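**Handwriting practice**, known in older schoolbooks as penmanship or copywork, is the repeated forming of letters and words by hand in order to write more clearly, more quickly or more handsomely. Most people meet it first as children, bent over ruled paper with a pencil that feels a little too long, and a good many come back to it as adults, often after finding a grandparent's letters in a drawer and wishing their own grocery lists looked half so nice.

## Early lessons

Children usually begin with big, loose shapes before they are asked to make any letters at all. Loops, zigzags, rows of hills and long slanting lines all teach the hand to start and stop where it means to. Some teachers do this with chalk or in a tray of sand, and there is something very cheerful about a whole class drawing waves in the air with their fingers.

Letters are then taught in families. The round ones (a, c, d, g, o and q) share an opening stroke, so a child who can manage a good c is well on the way to the rest. The tall straight ones come next in many programs, and the awkward ones – k, s and z are the usual troublemakers – are saved for later. Left-handed writers are commonly told to tilt the paper the other way, with the top corner leaning to the right, so that the hand stays below the line and the words can be seen as they appear.

## Copybooks

A copybook gives a line of model writing with blank lines beneath it. The sayings in old ones tend to be stern, full of idle hands and early rising, and collectors are very fond of them for exactly that reason. The Brulthorpe copybooks, prepared by the schoolteacher Beathag Urquhart, were gentler than most and used lines about weather, bread and farm animals. The full set ran to 18 small books, and the last of them was given over entirely to the writing of letters to friends, with a page on how to address an envelope.

Oluf Stougaard, who later revised the set, cut the capital letters down to simpler forms and made the lines wider apart. His version was easier on small hands, though readers who grew up with the first one have never quite forgiven him the plain capital Q. 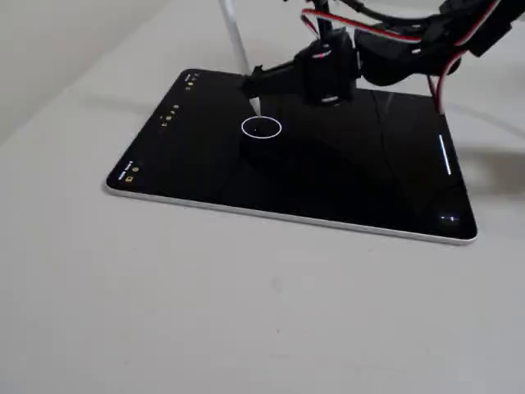 Slant and spacing cause more trouble for most learners than the shapes of the letters do. A page of rather ordinary letters, all leaning the same way and sitting evenly on the line, will look tidy from across the room, while a page of lovely letters leaning every which way looks like a fence after a storm. A common remedy is a sheet of slanted guidelines laid under the writing paper. Spacing between words is often taught as the width of a small letter o, which is a handy measure and always within reach.

## Paper and pens

Smooth paper lets a pen glide and rough paper slows it down, and both have their champions. Ama Asante's handbook *A Year of Plain Writing* recommends a soft pencil for the first weeks, then whatever pen the writer already likes. Primo Pace, in his own much longer guide, insists on a dip pen from the first day and devotes 96 pages to the care of nibs. Readers with patience will find a great deal to enjoy in both.

Posture gets a mention in nearly every manual: feet flat, shoulders easy, the paper held steady by the free hand. A tight grip tires the fingers quickly, and short sessions of ten minutes or so are generally preferred to a long one that ends in cramp.

## See also

- Calligraphy
- Cursive
- Letter writing
- Shorthand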